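Section 4: Setting Up Your Bremdale Worm Bin

Good news – this is the fun part! Your worms will be turning peelings into rich, dark castings before long, and your tomatoes are going to love it.

1. Set the base tray on level ground in the shade, with the spigot facing out.
2. Soak the coir block in a bucket until it falls apart, then squeeze out handfuls until they feel like a wrung sponge.
3. Spread the bedding four inches deep and fluff it up well. Worms need air!
4. Tip the worms on top and leave the lid off for an hour under a bright light. They'll dive right down.

Note: A starter bag holds almost 3,000 worms. Go easy on food the first week.
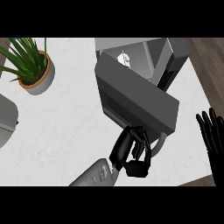
Microwave with the door open, small carton inside.

5. Bury scraps in one corner, under two inches of bedding. Pick a new corner each time (it's a treat to dig back and see what's gone).
6. Cover with damp newspaper and close the lid.

Caution: Never let the bin get above 90 degrees. Skip meat, dairy, and oily food.

If the bedding smells sour, stop feeding, mix in dry shredded cardboard, and check again in three days.

Related items
Section 5: Harvesting Castings
Bremdale Spigot Cleaning
Kahsay Coir Blocks
Companion Beds for Small Yards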